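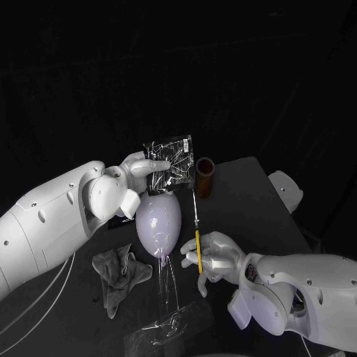
Open day at Harju: who went and what did you think?

Forum: Automation and Handling > Events and visits

radel_bench wrote:
6 Jun 2023
Got back from the Harju open day last night. They had three stations running but I spent most of my time at the two-arm one, so that's the photo. White arms, hands with real fingers, black foil packet in the left, yellow-handled tool in the right, balloon in the middle. You stand behind a rope and they let you stay as long as you like.
Arvid Nygård ran the demo and took questions between runs. He said the table is changed over several times during the day so that people who come back see different objects. I'd like to hear from anyone who was in the later group.

lmulder wrote:
Luuk Mulder here, I was in the later group. They had swapped the soft items for connectors by then. Slower than I expected. I timed one insertion at 32 seconds and a person would do it in two or three.
Parking was bad. Use the lot behind the Tudance building if they do this again.

OdaM wrote:
I don't think speed is the right thing to judge at this stage. What I looked at was how it handled things that bend or squash. A foil packet crinkles differently each time you pick it up. We have 24 pick stations in Zellodthorpe and film and foil are what stop them, every shift.

lmulder wrote:
Fine, but the invite said "ready for light assembly." If you write that, people are going to bring a stopwatch.

ketil_77 wrote:
Does anybody know if it was running by itself or if somebody was driving it from the back? The invite didn't say and I couldn't make it.

radel_bench wrote:
I asked. Arvid said some runs were driven by an operator and some were not, and that there was a sign on the rope telling you which. I didn't see the sign. Could be I was standing in front of it.

lmulder wrote:
There was a sign in the afternoon. It was small.

B-M Ljungberg wrote:
I was there with two people from our packing line. They both asked about the hands and neither cared about the arms. Our trouble has always been the gripper. We use suction for flat pouches and it works until the surface wrinkles, then it leaks and drops them. Pinching a corner with fingers like in the photo would get around that for us.
Also, is that a screwdriver in the other hand? I can see the yellow handle and a metal shaft but not the end of it.

radel_bench wrote:
I didn't get a good look at the tip either. It's up by the bottom corner of the packet. Slender tool is as far as I'd go.

OdaM wrote:
Pinching a corner is OK for picking up. I'd worry about placing. The far side of the pouch swings around and you don't know where the bottom edge is. Did anyone see it set a packet down flat?

B-M Ljungberg wrote:
Not while we were there. We had to leave for the talk.

ketil_77 wrote:
How was the talk?

B-M Ljungberg wrote:
Halvard Söderlund did it. Half of it was on maintenance, which I was glad of. The finger covers get inspected every 3000 cycles. He wouldn't give a price for a spare hand.

lmulder wrote:
They never give a price for the hand.
I still say suction with a better cup beats this for pouches. We changed to a softer bellows cup and our drops went way down.

OdaM wrote:
For one kind of pouch, maybe. We run too many sizes.

radel_bench wrote:
There's another open day in December. Sign-up is through the front desk at Harju and you need closed shoes for the floor tour. I'm going to ask to see the placing part and will post here after.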